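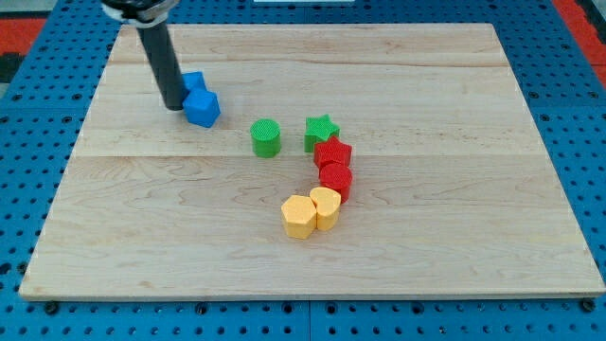

Why does a cut leave a scar?

Your skin has two main layers, and if a cut goes down into the bottom one, your body fills the gap with new, tougher stuff called collagen. It's a patch, a bit like the one my mum sewed on my jeans.

I've got a scar on my knee from falling off my bike (I was going way too fast down our street!) and it took 19 stitches. At first it was bright pink and itchy. Now it's pale and shiny, and it doesn't tan or grow hairs like the skin next to it.

Little scrapes usually don't leave a mark, as they only hurt the top layer, and your body makes new top layer all the time.

Can you help a cut heal well? Yep! Wash it, keep it covered and try really hard not to pick the scab. I picked mine. Sunscreen is good too once it's closed up, because new scars can go darker in the sun.

Bernadette Lindgren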